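12월, 밤 11시 넘음

일단 적고 자야 됨. 내일 되면 순서 다 까먹는다.

아침에 셀 전원 올리자마자 엄지 쪽에서 에러. 어제 퇴근할 때는 멀쩡했는데. 재부팅, 같은 에러. 한 번 더, 같음. 메시지는 원점 범위 초과. 이러면 보통 커넥터 아니면 줄 늘어난 거. 커넥터부터 봤다. 손목 커버 볼트 푸는데 하나가 헛돌아서 여기서만 이십 분 날림. 누가 지난번에 너무 조여놨음. (나일 수도 있음. 기록 찾아보기 싫다)

커넥터는 정상. 핀 휜 데 없고 꾹 눌러봐도 더 안 들어감. 그래서 다시 닫고 손 쪽으로.

커피 못 마심. 자판기 고장.

샤픽(Shafiq Siriwardena)한테 메시지 보냄. 답이 바로 왔다. 새벽일 텐데 안 자고 있었나봄. 엄지 와이어 텐션 먼저 재보라고, 지난달 드럴스테드(Drallstead) 쪽 셀에서도 똑같은 게 났는데 거기는 텐션이 빠져 있었다고. 재는 지그가 어디 있는지 한참 찾음. 공구함 맨 아래칸, 하필 그리스 묻은 걸레 밑. 지그를 왜 걸레 밑에 두냐고.

재보니 62. 기준이 84인데. 한참 모자람. 이 정도 빠졌으면 며칠 전부터 조금씩 이상했을 건데 로그를 안 봤지 내가. 로그 보는 거 매일 하기로 해놓고 2주째 안 봄. 반성은 나중에.

텐션 조정. 육각 작은 거로 조금씩 돌리고, 손 한 번 끝까지 쥐었다 펴고, 다시 재고. 이걸 계속 반복. 한 번에 확 돌리면 안 된다. 예전에 그렇게 했다가 아칸다(Akanda) 셀 검지를 통째로 갈았음. 그때 생각하면 아직도 손에 땀 남. 중간에 71, 그다음 77, 그러다 갑자기 88 나와서 다시 풀고. 반 바퀴도 안 돌렸는데 왜 튀는지. 풀리 홈에 와이어가 제대로 안 앉아 있다가 그때 들어간 것 같음. 추측임. 아무튼 결국 84 맞춤. 열 번 쥐었다 펴고 다시 재도 84. 오케이.

점심은 편의점 삼각김밥. 참치. 서서 먹음.

오후에 리만타스(Rimantas Vanags)가 내려옴. 네스토라(Nestora) 쪽에 보낼 동작 목록이 밀렸다고, 오늘 안에 되냐고 물어봄. 된다고 했다. 왜 된다고 했지. 사실 그때 원점도 아직 안 잡은 상태였는데. 리만타스는 고개 끄덕이고 올라갔고 나는 그때부터 뛰어다님.

원점 다시 잡기. 손가락마다 하나씩. 검지부터 소지까지는 금방 끝남, 원래 값이랑 거의 안 달라져서 저장만 누르면 됬다. 문제는 엄지. 굽힘이랑 벌림이랑 따로 잡아야 되는데 벌림 쪽 값이 저장할 때마다 조금씩 밀림. 세 번째에 알았다. 내가 손을 누르고 있었음. 왼손으로 손목 받치면서 새끼손가락이 로봇 엄지에 닿고 있었던 거다. 바보. 손 떼고 하니까 한 번에 됨.

그다음 접근 자세 확인. 속도 낮춰서 한 단계씩 보내고 멈추고, 물건 가까이에서 엄지가 어디까지 오는지 보고, 다음. 이때쯤 벌써 해 졌음. 저녁 먹으러 가자는 거 거절.

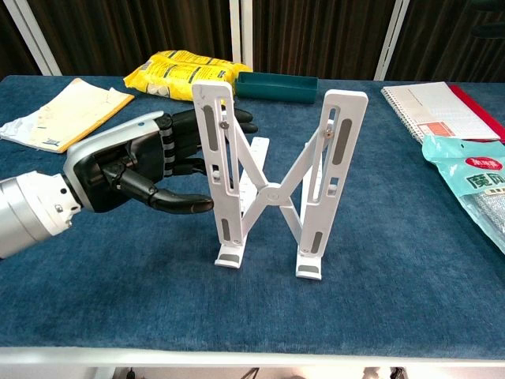 엄지 오프셋은 일단 이 값으로 간다. 접근 자세에서 세워놓고 한참 들여다봤음. 텐션 빠졌을 때는 엄지가 너무 일찍 말려서 물건에 먼저 부딪히는 게 걱정이었는데, 지금은 끝이 흰 거치대 왼쪽 다리 바로 앞에서 멈춰 있음. 나머지 손가락 끝은 왼쪽 기둥 뒤로 들어가 있고. 딱 원하던 모양. 여기서 엄지만 더 오면 기둥을 사이에 두고 마주 잡는 거다. 기둥에 길쭉한 슬롯이 있어서 손가락 끝이 걸릴까봐 그게 아직 좀 찜찜하긴 함. 그리고 가운데 X자 링크. 저기에 손가락이 끼면 진짜 골치다, 접히는 물건이라 잡는 힘 조금만 비스듬해도 형태가 바뀔 수 있어서. 그래서 잡는 위치 함부로 안쪽으로 안 옮기기로. 노트에 크게 써둠. 링크 쪽 금지.

쥐는 힘은 처음에 낮게 시작. 첫 시도 미끄러짐. 들리다가 툭. 힘 한 칸 올리고 두 번째, 들림. 근데 들고 나서 물건이 돌아감. 무게중심이 반대쪽이니까 당연하지. 한쪽 기둥만 잡고 있으니. 손목 각도 살짝 눕히고 천천히 올리게 바꿈. 그랬더니 덜 돌아감. 완전히 안 도는 건 아님. 이 정도는 목록 기준 안에 들어가니 넘어가기로. 샤픽은 분명 뭐라고 할 거다.

테이블 천은 다시 당겨서 폈음. 파란 거. 오른쪽에 주름 잡히면 거치대 발이 기울고, 기울면 높이가 미묘하게 달라지고, 그럼 또 손가락 끝이 빗나감. 예전에 이거 몰라서 반나절을 캘리브래이션만 했던 적 있음. 앞쪽 천 끝선을 흰 테두리에 맞춰두면 대충 평평하다. 양면테이프 새로 사야 됨. 지금 붙어 있는 거 다 죽었음.

테이블 밑 케이블도 정리하려고 했는데 못 함. 엎드려서 보다가 그냥 일어남. 손 통신선이랑 전원선이 서로 타고 넘어가 있어서 하나 당기면 다 딸려 나오게 생겼다. 이건 셀 완전히 끄고, 시간 넉넉한 날. 라벨부터 붙여야 됨. 라벨 프린터 테이프 남았는지 모름.

저녁 8시쯤 서클로우(Surklow) 쪽 전화. 거기 셀은 손목 통신이 끊긴다고. 나한테 물어보면 어쩌나 싶었지만 들어는 줌. 우리 작년 증상이랑 비슷해서 손목 커넥터 뒤쪽 고정 클립 있냐고 물어보니까 클립이 뭐냐고 함. 아. 사진 찍어서 보내줌. 전화 끊고 보니 내 커피(겨우 얻은 믹스커피) 다 식음.

다시 본론. 연속 동작 돌렸다. 총 94회. 실패 3. 앞의 둘은 초반에 나온 거고 둘 다 엄지가 살짝 늦게 닫힘. 텐션 새로 맞추면 처음엔 좀 뻑뻑해서 그렇다고 샤픽이 예전에 말했었음. 몇십 번 돌리면 풀린다고. 실제로 그 뒤로는 늦게 닫히는 거 없었음. 마지막 실패 하나는 모르겠다. 닫히는 타이밍 정상, 힘 정상, 근데 놓침. 영상 돌려봐도 모르겠음. 손가락 끝 패드가 닳았나? 검지 패드 만져보니 좀 맨질맨질하긴 한데 교체할 정도인지는 애매. 재고 확인부터. 창고 선반 두 번째 칸에 봉지째 있었던 것 같은데 그게 이 손 규격인지 구형인지.

아 그리고 모터 온도. 중간에 한 번 만져봤는데 엄지 쪽이 다른 데보다 뜨끈함. 로그상으로는 한계 안. 그래도 텐션 올린 만큼 부하가 걸리는 거니까 내일 오전에 한 번 더 봐야 됨. 쉬는 시간을 동작 사이에 조금 넣었더니 덜 올라가는 느낌. 느낌 말고 그래프로 뽑아야 되는데 오늘은 못 뽑음. 졸려서 축 이름도 헷갈림.

리만타스한테 결과 보냄. 답: "좋아요." 끝. 하루 종일 한 게 두 음절 더하기 한 음절로 정리됨. 뭐 안 좋다는 것보단 낫지.

샤픽한테도 텐션 값이랑 원점 값 보냄. 바로 질문 세 개 옴. 지그 영점은 확인했냐, 조정나사에 풀림방지제 발랐냐, 손목 볼트 헛도는 건 어떻게 했냐. 첫 번째는 했고. 두 번째... 안 발랐음. 완전히 까먹음. 이거 때문에 또 빠질 수 있다고 함. 맞는 말이라 할 말 없음. 다시 열자니 시간이 열 시 반이고. 내일 아침 제일 먼저 하기로. 볼트는 새 거로 바꾼다고만 답함. 나사산 쪽이 상한 거면 얘기가 달라지는데 그건 열어봐야 앎.

생각해보면 텐션이 하루아침에 빠진 건 아닐 거다. 지난주에 무거운 물건 계속 들게 했던 거, 그거 영향이 있을 듯. 그때 누가 쥐는 힘을 최대로 올려놓고 안 내려놨었음. 설정 파일 수정한 사람 이름이 안 남아서 누군지는 모름. 범인 찾을 생각은 없는데 이름은 남게 바꿔야겠다. 설정 바꿀 때 한 줄 쓰는 거, 그게 그렇게 어렵나. 나도 가끔 안 쓰긴 한다.

텐션 점검 주기도 줄여야 함. 지금은 한 달에 한 번인데 2주에 한 번으로. 드럴스테드는 이미 그렇게 한다고 샤픽이 그랬음. 점검표 양식 달라고 해야지. 거기 양식이 우리 거보다 훨씬 짧다. 우리 건 칸이 너무 많아서 다들 마지막에 몰아서 체크함. 나 포함.

집에 오는 길에 버스 놓침. 다음 거 기다리면서 발 시려 죽는 줄. 장갑은 작업대에 두고 옴. 버스에서 졸다가 한 정거장 지나침. 걸어옴. 라면 먹고 싶은데 이 시간에 먹으면 내일 또 부을 거고. 결국 먹었다. 계란 없음.

내일 할 거
풀림방지제, 조정나사 (제일 먼저!!)
풀고 바르고 나면 텐션 다시 재기, 84 확인
손목 볼트 교체, 나사산 보기
손끝 패드 재고, 규격 확인
엄지 모터 온도 그래프
양면테이프
서클로우에 클립 품번 보내주기
로그 보기. 진짜로.

패드가 구형이면 주문 넣어야 되는데 연말이라 언제 올지 모르겠음. 아칸다 쪽에 여분 남은 거 있는지 먼저 물어볼 것. 거기 담당자 번호 어디 적어놨더라. 옛날 수첩. 수첩은 회사 서랍에 있음. 내일 찾자. 불 끈다.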